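Tincuța Husar writes letters for other people. She has done this for nine years, in a small room behind the post office, and she does it by hand. When I came to visit her in July she was finishing a letter to a pension office for a man who waited outside, and she asked me to wait also. "He has been patient longer than you," she said.

She was born in a village where her grandmother was the only woman on the street who could read without difficulty. People brought their letters to the kitchen. The grandmother read them aloud, and then she wrote the answers, and the child Tincuța sat and listened to all of it: who was sick, who had sold land, who did not want to come home for the holidays.

"I knew too much for a child," she says. "But I also learned that a letter is mostly waiting. My grandmother would ask, what do you want to say, and the person would be silent for a long time. She did not help them. She cleaned beans."
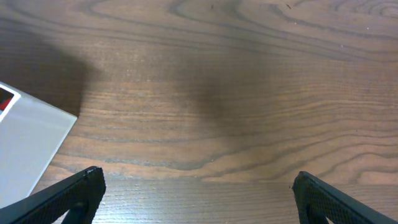
The first profession of Tincuța was bookkeeping. She worked for a transport company called Bratu and she liked the numbers well enough, she says, but in the afternoons the drivers started to come to her with papers. A fine that they did not understand, or a message to a landlord. One of them, Sebastian Ghiță, asked her to write to his brother, with whom he had not spoken since their father's funeral. They sat together after work, and she remembers that neither of them wanted to look at the other, so they both looked down at the table. It is something she still recommends. A table with a strong grain is best, she says, the kind where the dark lines bend and go around in ovals, so the eyes have somewhere to travel while a person is thinking. The letter to the brother had 30 words. It took the whole evening.

"Did he answer?" I asked.

"After two months. He sent a photograph of his dog. Sebastian was so happy with this dog, he showed it to everybody in the garage."

She left Bratu the next spring. A friend, Yamila Benítez, had rented the room behind the post office for a sewing business and did not need it in the mornings. At first Tincuța paid her with letters. Yamila's family lives far away, and her Spanish, she told me when I called her, had become "a little bit rusty for the serious things." So they wrote together in a mixture of languages, and Yamila made the clean copy herself.

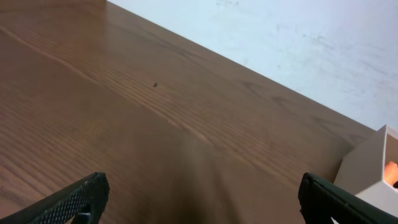
Wood grain on a brown tabletop, toward the far edge.

I wanted to know who still needs a letter writer, when everybody has a telephone in the pocket. Tincuța has heard this question many times and she is not offended by it. Some of her clients cannot write well, or their hands shake. More of them can write perfectly. They come with a letter they have already started at home, sometimes many pages, and they ask her to find out what is inside it.

"A woman came with a complaint to her housing company," she says. "Very angry, very good grammar. We read it slowly, and on the last page there was one sentence about her husband's chair by the window. The window was broken and the chair got rain on it. The husband was dead three years. I said, we will start with the chair."

The company repaired the window. Tincuța does not believe that the letter alone did it — the woman also went there in person, two times, and sat in the reception.

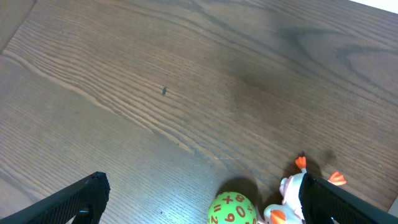 There are letters that she refuses. She does not write threats, and she does not write to children in the name of a parent who has not told them the truth. Once she refused a marriage proposal. The man wanted it to be full of poetry, and she asked him whether he talked like this at home. He said no. She sent him away with a sheet of paper and a pencil, and he never told her how it ended.

The price is low and has not changed for a long time. For official letters she takes a fixed sum, and for private letters people pay what they decide. Jozef Koster, a retired baker and one of her oldest clients, pays with bread. He writes every month to Snædís Damgaard, whom he met when they were both young and worked one summer in the same hotel. His eyes are weak now, so he dictates and Tincuța writes. I was allowed to be present for one of these letters, under the condition that I do not repeat what was in it.

I can say that it was mostly about the weather, and about the price of flour. Jozef speaks with his hat on his knees. When he makes a mistake he does not want it corrected. Tincuța leaves the wrong word, draws one line through it, and continues after it.

"She should see that he was thinking," she explained to me later. "A clean letter looks like it was made by an office." 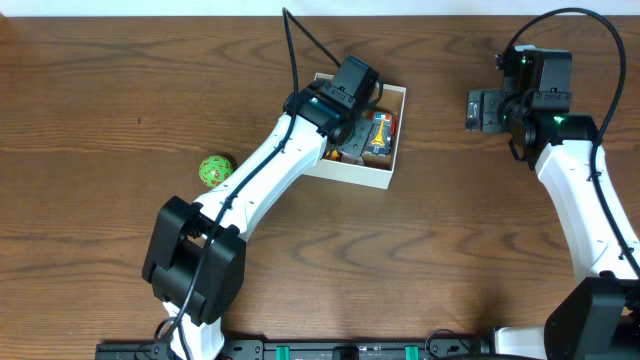
Her own handwriting is not beautiful, which surprised me. It is upright and rather large, with space between the lines. She uses a blue pen for private letters and a black one for the offices, and she buys both in the stationery shop Olter, two streets away, where they keep a box for her under the counter. She tried a typewriter in the first year. The people stopped talking when the keys were loud, and so she gave it to Yamila's nephew.

I asked if she keeps copies. She shook her head. The official letters are copied and the client takes the copy home. The private ones go into the envelope, and the client closes it personally. She forgets most of them, she says, or she tries.

And her own letters? She was quiet for some time. Since her grandmother died she writes only to one cousin, and not often. "I am always late," she said. "I owe her a letter since Easter. I have the stamp already."

Then there was a knock on the door. It was the man with the pension office again — he had forgotten to sign.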